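Speaker notes: Reading an earnings downgrade without rushing the response
Investor education evening, Branorwood Members' Forum
November 4, 2022
Presenter: Domenica Gisler, Senior Analyst, Listed Equities
Chair: Marcelino Miranda

Opening (slide 1)

Good evening, and thank you to Marcelino Miranda for the introduction. I will speak for a little under 40 minutes, after which the Chair will take questions. Members joining by telephone are asked to hold their questions until the end.

Before I begin, I am required to state that this presentation is general in nature. It does not take into account your objectives, financial situation or needs. Branorwood does not hold a position in either of the companies I will discuss at length, and neither company has reviewed these notes.

Slide 2: What a downgrade is

A listed company that has given the market guidance must correct it when it becomes materially wrong. In everyday language we call a reduction in guidance a downgrade. The word is also used when a broker lowers its recommendation on a share. The two often arrive within a day of each other, and members regularly write to us having confused them. Tonight I am concerned with the first kind, the company's own revision.

A company can lower its guidance for reasons that fall within a single reporting period, such as a delayed shipment or a flooded warehouse. It can also do so when something in the business has changed for longer. The share price on the day seldom distinguishes between the two. Most of this talk concerns how a private investor might try to do so from published documents.

(Pause. Confirm that the handout has reached the back rows.)

Slide 3: Koteo

Our main case is Koteo, the homewares and small appliance retailer. At the time of its August result, Koteo operated 253 stores. Management lowered its full-year earnings guidance on the morning of the result, and the shares closed sharply lower that afternoon.

The headline in most coverage was the fall in profit. I would draw your attention to three lines further back in the results announcement: comparable store sales, transaction numbers, and inventory.

Comparable store sales rose slightly. On its own, that figure might have reassured a reader. Transaction numbers, however, fell for the second consecutive half. Fewer purchases were being made and the average value of each had gone up. A large part of the increase in average value came from price rises put through in the autumn. Growth of that kind can continue for a time, but it depends on the willingness of the remaining customers to pay.

Inventory had grown faster than sales. The directors attributed this to earlier ordering in response to freight delays. That explanation was reasonable and was consistent with what other importers were reporting. It nonetheless left the company carrying seasonal stock into a period in which fewer customers were coming through the door.

Slide 4: Household spending and the consumer cycle

It is helpful to place a retailer's result beside the condition of its customers. Mortgage repayments, rents, petrol and groceries are met first. Discretionary purchases are made from what is left, and retailers such as Koteo compete for that remainder with restaurants, travel and entertainment.
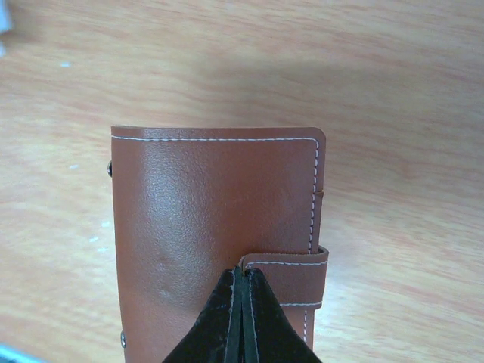
Slide 4. Leather-look wallet with white stitching.

When the remainder shrinks, households do not cut all categories evenly. Replacement purchases, such as a kettle that has failed, tend to hold up. Purchases made to improve a room or to mark an occasion are postponed. Koteo's segment note shows its kitchen basics range performing in line with the previous year, while furniture and decorative goods were well down. A reader who stopped at the group total would have missed this.

(If time is short, omit the following paragraph and move to slide 5.)

Members sometimes ask whether consumer confidence surveys should be used to anticipate results of this kind. They may be informative over long periods. They are less useful for an individual company, whose fortunes depend also on its leases, its range and the conduct of its rivals.

Slide 5: Rocha as a comparison

Rocha sells a broadly similar range from 174 stores, with a greater share in regional centres. It reported a week after Koteo and left its guidance unchanged. The immediate commentary treated this as evidence that Koteo's difficulties were of its own making.

I would urge some caution. Rocha's financial year closes at a different date, and its reported period took in fewer of the weaker trading weeks. Its transaction numbers were flat, having grown in each of the two prior years. Its guidance range was also wide to begin with. A company may leave a wide range unchanged while its expected result moves from the top of that range towards the bottom.

Where two companies are compared, the periods should be aligned as closely as the disclosures permit, and the definition of a comparable store should be checked in each case. Koteo includes a store after 12 months of trading. Rocha waits for 18. New stores often grow quickly in their second year, and Koteo's measure benefits accordingly.

Slide 6: Cluvari and the question of debt

Cluvari is the loyalty and store finance program operated by Koteo. It is reported as a separate segment and is easily overlooked. Late payments on Cluvari accounts rose in the half, from a low base. The provision for doubtful accounts was increased by a smaller proportion.

I draw no conclusion about the adequacy of that provision. It was reviewed by the auditor in the ordinary way. I mention it to show that a retailer with a finance arm is exposed to its customers twice, once at the point of sale and again when the account falls due. Members should read the receivables note together with the sales figures.

Slide 7: What our members told us

In August we surveyed members on how they respond to a downgrade in a company they own. We received 1,701 replies, and I thank everyone who took part. The most common response was to do nothing on the day. The next was to sell part of the holding. A substantial number of respondents said that they had bought more shares before reading the company's announcement in full.

The survey was voluntary and its results should not be taken as representative of private investors generally. The full tables are available from the members' desk.

Slide 8: A suggested order of reading

I conclude with the order in which our own analysts read such an announcement. We begin with the revised guidance and the period it covers. We then turn to the cash flow statement, ahead of the profit and loss. After that come the segment note, the inventory and receivables notes, and the maturity profile of the company's borrowings. The presentation slides prepared by management are read last.

A private investor may reasonably take a day or two over this work. A downgrade already announced has been reflected in the price within minutes, and very little is gained by a private holder in attempting to act ahead of institutions.

(Return to the Chair for questions. Questions on individual tax circumstances are to be referred to the member's own adviser. The recording stops at the close of questions.)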